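November, a little after 6

Woke up before the alarm and lay there composing a speech to the landlord, which I will never give. Rent is going up by 50 a month starting in the new year, and the letter says this reflects "improvements to the building." The improvement, as far as I can tell, is a new mat in the lobby. It says Karimi on it, which is the name of the building, so at least now when I come home I know where I am.

Breakfast was the end of the bread. I meant to go to the store and instead I started on the paperwork, because the paperwork has been in a shopping bag on the back of the bedroom door since summer and every time I close the door it swings out and hits me in the elbow. Mehrangiz says a person with a system doesn't need a bag. Mehrangiz has a system. I have seen it, it has tabs, and she once spent most of a dinner party looking for her car registration in it.

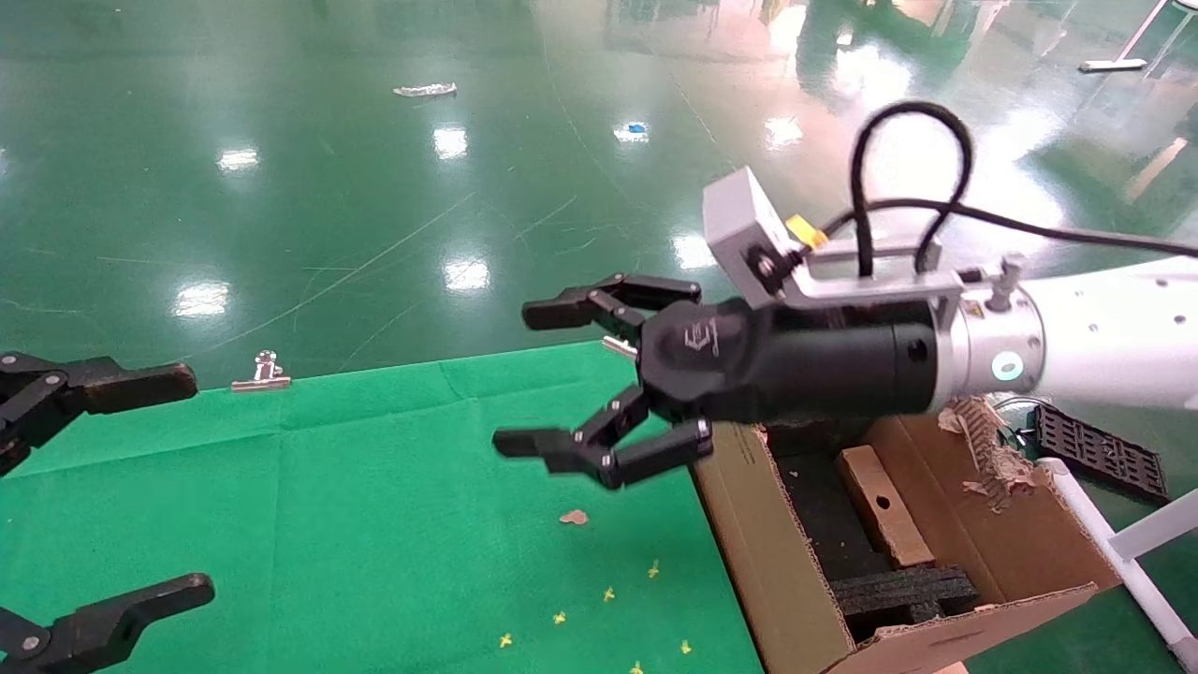
My own method has always been clips. Staples are a commitment and paper clips are a lie, they hold for a day and then you find one in the vacuum. I had laid out everything from the bag in piles on the living room floor, one per misery: dentist, car, taxes, Fisten (the phone people, who write to me more than my brother does). A good silver binder clip, the kind with the wire handle that stands up when you set it down, even on a green cloth, is the only piece of office equipment I fully respect. It bites. I caught my thumb in one before I'd finished the dentist pile and said a word that I think carried through to Mr. Zheng downstairs, who turned his radio up.

The taxes pile was worse than I remembered. There is a letter in there asking me for $611, and then another letter, dated two weeks later, thanking me for it. I have no memory of paying it. I checked the bank and it seems I did, at one in the morning, which must have been quite a night. I clipped the two letters together so they can keep each other company.

Ehsan called around lunch to ask if I still had the warranty for the blender. I did! I was holding it, more or less. I read him the whole thing in a very calm voice, like somebody who always has the blender warranty to hand. It ran out in March. He said thanks anyway and that the blender was only making the noise sometimes.

Stopped when the light went. Dentist and car are done and on the shelf. Taxes are clipped but not, I would say, understood. Fisten is still on the floor and I've been stepping over it to get to the couch. The bag is empty, so I folded it up and put it with the other bags, and then had to take it out again to go buy bread.

Rice for dinner. Thumb still sore. Must call Mitra back tomorrow about the chairs.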